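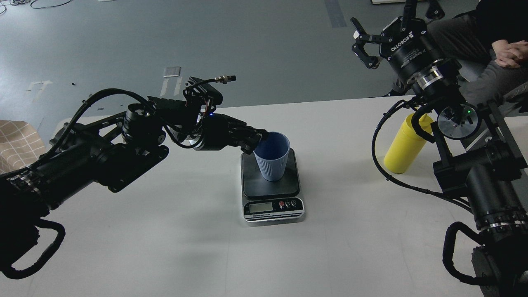 I've had the two-arm squeeze cell for long enough now that setting it up has turned into a habit, and habits are terrible things to learn from. So when Giang Đào asked me how to get it from "just switched on" to "ready to run" I started typing, and this page is what came out. It assumes your arms are bolted down, they home properly, and you can jog both of them without sweating. If you can't yet, go do that first!

The job itself is simple to say. A cup sits on a kitchen scale, one arm looks after the cup, the other one picks up a squeeze bottle and dispenses into it until the scale says stop. We call the task file Nerport (long story, blame Dorin Nedelcu) and it lives in the folder called Istness with everything else.

## Before you power anything

Wipe the table. I mean it — a sticky spot under one foot of the scale gives you a reading that drifts all afternoon, and you'll blame the software. I once blamed the software for most of February.

Then check the cables on both arms by hand. Push each connector in until it seats, and look at the loops around the joints. You want enough slack that the wrist can turn all the way both directions, and not so much that a loop drags over the table and nudges something. I do a slow wrist rotation at teach speed and just watch the cable the entire time.

## Placing the scale 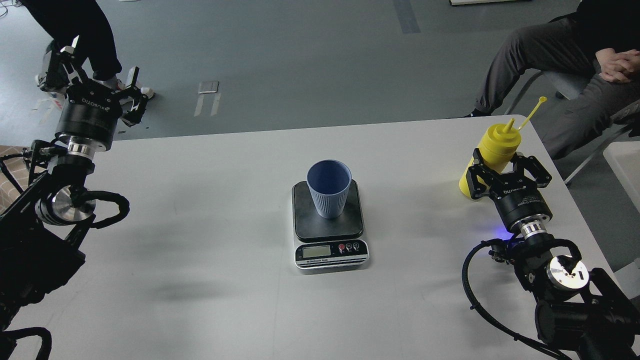

Scale position matters more than anything else in this cell, and it's the part I see people rush. Put it in the middle of the table with the display and buttons on the near side. The cup goes on the black platform and the bottle starts over on the right. When the right gripper has closed on the yellow bottle, like it has here, stop and check that the nozzle is pointing up before you teach anything from that grasp. A bottle that's leaning in the fingers will be leaning the other way once the wrist flips over, and your pour point will be off.

Now do this in order:

1. Turn the scale on with nothing on it and let it settle.
2. Set the cup down, centered on the platform. Wait, then tare.
3. Save that cup position as `cup_home`.
4. Lift the cup off with your hand, put it back, and see if the scale returns to zero.
5. If it's off by more than 2 grams, move the scale a little and start over from step 1.

Step 4 feels silly. Do it anyway.

## Teaching the bottle grasp

Open the right gripper fully and bring it in low on the body of the bottle. You're looking for both fingers to touch at the same time. If one touches first the bottle slides, and a sliding bottle is how you end up mopping.

In the Zemach panel (that's our little control screen) set the closing speed to 118 and leave the force at the lowest setting that still holds. Close, lift a finger's width, wait, set it back down. If the bottle twisted, your contact height is wrong. Go lower. Svyatoslav Pasichnyk likes to go higher and squeeze harder and it does work for him, but he also goes through more bottles than I do.

Save this one as `bottle_grasp`. Don't squeeze yet!

## Setting the squeeze

Fill the bottle with plain water for this part. Sauce comes later, when you trust yourself.

Move the nozzle over the cup and tip the wrist. Then close the gripper in small steps and read the scale after each one. My target for the first run is 300 on the step counter, which gets me a thin steady stream with our bottles. Yours may want less. Once you've got a flow you like, open the fingers back to the grasp width and time how long the drip goes on, then put that time into the `hold_after` field so the arm doesn't swing a dripping nozzle across the table.

The full-scale limit in the config is 4000. Leave it alone. Diễm Đào changed it once to see what would happen and we spent the evening reloading the backup.

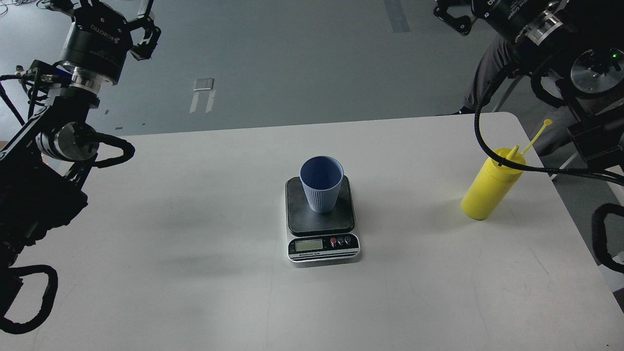

## Troubleshooting

**The scale goes blank mid-run.** It has gone to sleep. Ours naps if the weight doesn't change for a while, so shorten the pause between grasp and pour.

**The weight jumps when the arm moves.** Something's touching. Look for a cable brushing the cup or the platform, then look for a loose table foot.

**The cup tips when the left hand lets go.** The fingers are opening too fast, or they're lifting before they've cleared the rim. Add a short wait between open and retract.

**The nozzle misses the cup.** Reteach `bottle_grasp` before you touch the pour point. Nine times out of ten the bottle is sitting differently in the fingers and the pour point was fine all along.

**The right arm stops with a joint warning.** Back it out by hand at teach speed and try the approach with the elbow higher. Ilari Seppälä wrote up the elbow positions in the Phùng notes, and the second page has the ones that work for this table.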